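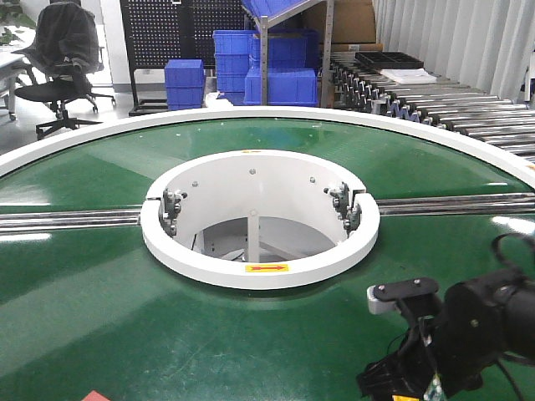

*A circular conveyor with a green belt and a white hub at its centre.*

Kyu-ri Tak learned to mend suitcases before she learned to drive. Her uncle had a stall behind the station in Nastodau, and in the summer holidays she sat at the back of it with a tin of rivets and a pile of broken handles.

"He gave me the handles because you can't do much harm to a handle," she says. "Zips came later. I ruined a lot of zips."

She now runs Stikik, a repair shop in Trustositz with one long bench, a sewing machine older than she is and a back room full of wheels. Last year the shop took in 700 cases. January is the busiest month, when people come home from their holidays and find that a corner has split.

Wheels are the most common job. Tak keeps 333 kinds in small drawers, sorted by width, and still gets caught out. "Every maker changes the axle when they bring out a new model. I don't know why. A wheel is a wheel."

A pair of wheels takes her 30 minutes if the old screws come out cleanly. A cracked shell takes longer and she often turns the job down. She will patch a crack from the inside with cloth and glue, but only if the customer understands that it will show.

What does she think of the cheap cases sold in supermarkets? She shrugs. "Some are fine. I had one in that had done ten years. The lining was gone, but the frame was straight – you can always sew in a lining."

Her own case is a brown canvas one made by Do, a firm that closed when she was at school. She has replaced the handle on it 2 times and the lock once. She doesn't use a cover, and she ties a strip of yellow webbing through the handle so she can find it.

Her advice to travellers is short. Don't sit on your case, don't pull it down stairs, and empty the sand out when you get home. "Sand gets in the bearings," she says. "Then you come and see me."

The shop shuts at four, and she asks people to bring the case in empty.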